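Walk-through checklist, concrete slab and floor drains, Ruvell packing hall, Brorkurholm site. August round. Items marked C carry a comment.

**Slab surface**

- [x] No standing water at drains 4 and 5
- [x] Expansion joints filled flush
- [ ] Cracks wider than a coin edge: none permitted in truck lanes (C)
- [x] No dusting when rubbed with a dry cloth
- [x] Anti-slip coating intact at dock doors

C: One crack in the north lane, 127 mm long, running from the column base toward the drain. Width is under the limit at both ends and over it in the middle. Rout and seal with Zwahlen filler, gray grade. Mark the ends with paint before sealing.

**Drains and grates**

- [x] Grates seated and bolted
- [ ] Silt baskets emptied (C)
- [x] Trap water level correct
- [x] No odor at floor level

C: Basket at drain 5 half full. The log gives no entry for the last two rounds. Empty and enter the time.

**Walkways**

- [x] Clear width kept along the full east side
- [ ] Yellow lines legible (C)
- [x] Ramp edge guards tight
- [x] Mats flat, corners down

C: Lines worn through at the turn by the wash bay. Repaint after the crack repair so the lane is closed once only.

**Load limits**

- [x] Posted limit signs present at both entrances
- [x] Rack feet on base plates
- [ ] Slab drawing on file matches posted limits (C)

C: Drawing sheet 389 shows the older limit for the south bay. The sign is correct. Cinance holds the revised sheet and is to send a copy for the binder.

**Result:** pass with four open items. The crack repair is to be closed before the next round. Use the same route next time, dock doors first, and check the joints with the lights fully on.
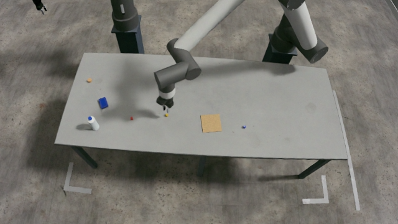

Reply from the Cinance office: the revised sheet is ready to send, but it covers the south bay only. For the north lane the old drawing still applies, so please keep both in the binder.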